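거실 간식 정리 상자 (초록 테두리) | 수벤트 Suvent 생활수납

안녕하세요, 수벤트입니다. 과자를 한두 봉지씩 사다 보면 어느새 탁자 위가 봉지로 가득해지지요. 저희 집도 늘 그랬답니다. 손님이 오신다고 하면 그제야 부랴부랴 서랍에 밀어 넣고, 나중에는 어디에 두었는지 몰라 또 사 오고요. 그런 집에서 편하게 쓰시라고 들여온 것이 이 간식 정리 상자예요. 뚜껑 없이 위가 열린 채로 쓰셔도 되고, 거실 한쪽에 두고 오며 가며 하나씩 담으시면 됩니다.

안쪽은 흰색, 테두리는 밝은 초록색이라 흰 원형 탁자나 회색 소파 옆에 두어도 칙칙하지 않아요. 향총맛(香葱味, 쪽파맛) 과자처럼 봉지가 넉넉한 것도 위에서 쏙 내려 넣으시면 되고요, 작은 봉지는 안쪽 벽에 붙여 두시면 나중에 찾기 쉽습니다.

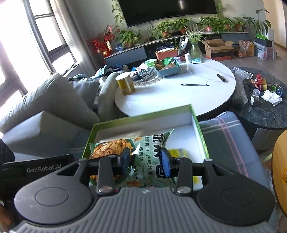
이렇게 담아 보세요

먼저 탁자 위에 있는 과자를 한 번 훑어보시고, 빈 포장지는 그릇에 따로 모아 주세요. 펜이나 컵은 그대로 두셔도 괜찮아요. 과자만 옮겨도 탁자가 훨씬 넓어 보이거든요!

큰 봉지는 바닥 쪽에 눕히고, 납작한 포장은 뒷벽에 세워서 기대어 주세요. 길쭉한 소포장은 옆벽을 따라 끼우시면 자리가 알뜰하게 나옵니다. 저는 크래커를 가운데쯤에 두는 편인데, 아이가 제일 먼저 찾는 게 늘 크래커라서 그래요. (어른들 것은 슬쩍 아래로 내려 둡니다.) 꾹꾹 눌러 담으면 잘 부서지는 과자는 속상해지니, 얇은 것은 꼭 맨 나중에 올려 주세요.

골판지나 두꺼운 종이로 된 정리 상자를 처음 써 보시는 분들이 튼튼한지 많이 물어보시는데, 과자처럼 가벼운 물건에는 마음 놓고 쓰셔도 됩니다. 다만 병 음료나 통조림은 무거우니 다른 수납함을 이용해 주세요. 젖은 행주 대신 마른 천으로 가볍게 닦아 주시면 색도 오래갑니다.
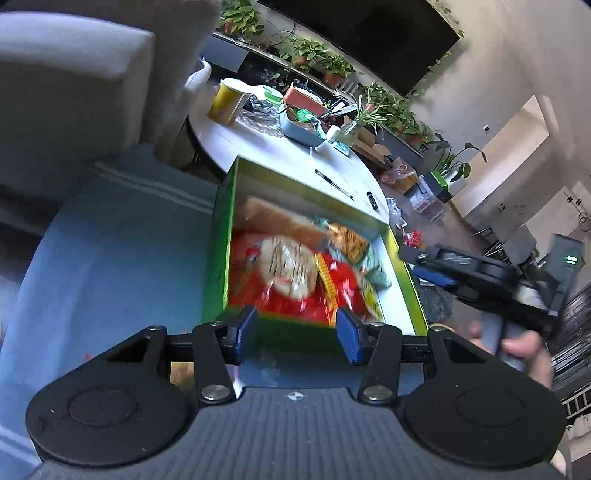 빨간 큰 봉지는 아래쪽에, 초록·흰색 소포장은 오른쪽 벽을 따라 담은 모습

상품 안내

상품명: 수벤트 간식 정리 상자
품번: 366
색상: 초록
구성: 상자 1개
묶음 구매: 5개 묶음 선택 가능
배송비: 2,000원 (묶음 상품은 무료)
보관: 직사광선과 습기를 피해 주세요

구매하신 분의 이야기

"거실이 좁아서 큰 수납장은 엄두를 못 냈는데, 소파 가까이에 하나 두니 참 좋네요. 남편이 과자 어디 있냐고 묻는 일이 확 줄었어요. 색이 화사해서 화분 옆에 놓아도 예뻐요. 부모님 댁에도 보내 드리려고 하나 더 주문했습니다." (Lanying Shi 님, 2021년 2월 25일)

교환이나 묶음 구매가 궁금하시면 상품 문의란에 편하게 남겨 주세요. 읽는 대로 하나하나 답을 드리고 있습니다.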